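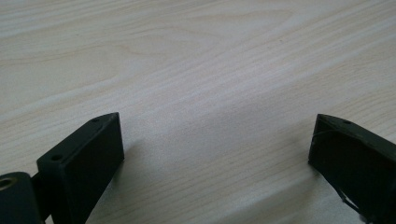 ## Comparing hand-held grippers at the kitchen table

Members borrowing the Skalulley and Dzene grippers are asked to test both on the same table, under the same light.

- Wipe the tabletop and let it dry fully before the first grasp.
- Check the finger screws by hand. Stop if either finger shifts.
- Tuck or trim any stray thread — it can snag on a dishcloth.
- Start with a folded napkin, then a wooden spoon. Leave glassware for last.
- Complete 2 passes per object with each gripper, and record drops separately from slips.
- Do not exceed 600 grams on the Dzene.

Sheets go to Merike Žukauskas by Friday noon. Scratches on the fingertips should be noted on the back, with the side (left or right) given.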